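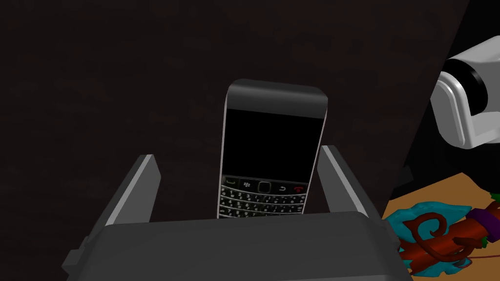 그리퍼의 두 손가락 사이에 세워진 검은색 스마트폰. 시뮬레이션 렌더링.

회사 소개

Clument는 양팔 로봇의 조작 소프트웨어와 그리퍼 부품을 개발하는 소규모 엔지니어링 회사입니다. Funcombe의 공유 작업장에서 개인 프로젝트로 시작했고, 지금도 같은 건물에서 조립과 시험을 진행합니다. 작업장 면적은 63제곱미터이며 밀링 머신, 3D 프린터, 납땜 작업대는 다른 입주자와 함께 사용합니다. 대표는 Conall Coughlan입니다.

사업 영역

주요 업무는 가정용 물건을 대상으로 한 파지 동작의 설계와 검증입니다. 산업용 부품은 치수와 자세가 정해져 있지만 가정의 물건은 크기와 표면, 놓인 방향이 매번 다릅니다. 당사는 평행 2지 그리퍼 한 종류로 어디까지 대응할 수 있는지를 먼저 확인하고, 한계가 확인된 항목에 한해 손가락 끝 형상을 변경합니다.

제어 프로그램은 실기에 올리기 전에 시뮬레이션에서 시험합니다. 시험 환경의 이름은 Wei입니다. 물체 모델, 가구 배치, 카메라 위치를 설정 파일로 관리하며, 설정이 같으면 시작 조건도 같습니다. 릴리스 한 번에 2000회의 파지 시도를 실행하고 실패 사례는 접근 각도, 접촉 위치, 이동 중 이탈로 분류합니다. 분류되지 않은 실패는 담당자가 기록을 직접 확인합니다.

작업 환경 구성

초기 Wei에는 평평한 작업대와 정육면체만 있었습니다. 이 조건에서는 성공률이 높게 나왔으나 주변 가구와의 간섭이 전혀 반영되지 않았습니다. 현재는 벽, 문, 수납장, 테이블이 있는 실내를 기본 환경으로 사용하며, 팔의 경로를 계산할 때 몸체와 반대쪽 팔까지 충돌 대상에 포함합니다.
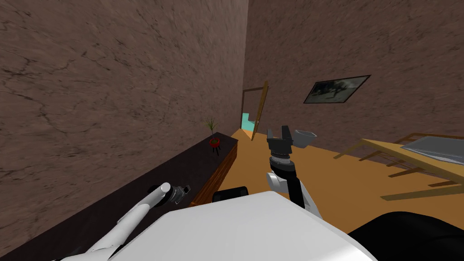
경로 계산 주기는 300밀리초입니다. 이 시간 안에 해를 구하지 못하면 팔은 현재 자세를 유지하고 다음 주기에 다시 계산합니다. 양팔이 같은 영역에 진입하는 경우에는 먼저 진입한 팔에 우선권을 줍니다. 단순한 규칙이지만 로그 해석이 쉬워 그대로 유지하고 있습니다.

실기 제작

시험용 실기는 작업장에서 직접 조립합니다. 팔은 완제품을 구매하고, 그리퍼 본체와 배선, 받침 구조는 자체 제작합니다. 손가락 부품은 현재 19번째 개정판입니다. 이전 개정판은 도면과 함께 보관하며, 재현 시험이 필요할 때 다시 장착합니다.

시뮬레이션과 실기의 결과가 다를 때는 마찰 계수, 손가락 간격의 영점, 카메라 장착 각도 순으로 점검합니다. 차이의 상당 부분은 영점에서 발생했습니다. 이에 따라 전원을 켤 때마다 손가락을 완전히 닫았다가 여는 절차를 기동 순서에 추가했습니다.

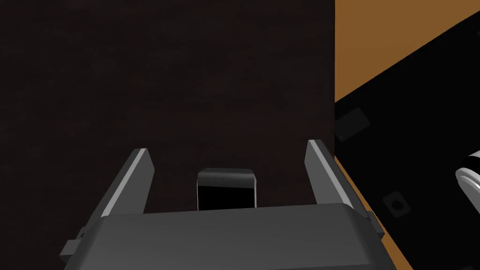

손가락을 벌린 상태의 그리퍼. 시뮬레이션 렌더링.

얇은 물체와 광택이 있는 물체는 별도의 시험군으로 관리합니다. 세워진 물체는 접근 높이가 조금만 낮아도 그리퍼 본체가 먼저 닿을 수 있어, 하강 구간의 속도 제한을 다른 시험군보다 낮게 설정합니다.

협력 및 방문

Ellham의 기계 가공 업체가 손가락 부품의 소량 가공을 담당합니다. 도면 검토와 치수 검사는 당사에서 수행합니다.

작업장 방문은 수요일 오후에 가능하며 사전 예약이 필요합니다. 공유 공간의 규정에 따라 방문자도 보안경을 착용해야 합니다. 실기 시연은 장비 일정에 따라 시뮬레이션 시연으로 대체될 수 있습니다. 그리퍼 도면과 Wei 설정 파일에 관한 문의는 문의 양식에서 '기술 자료' 항목을 선택해 주십시오.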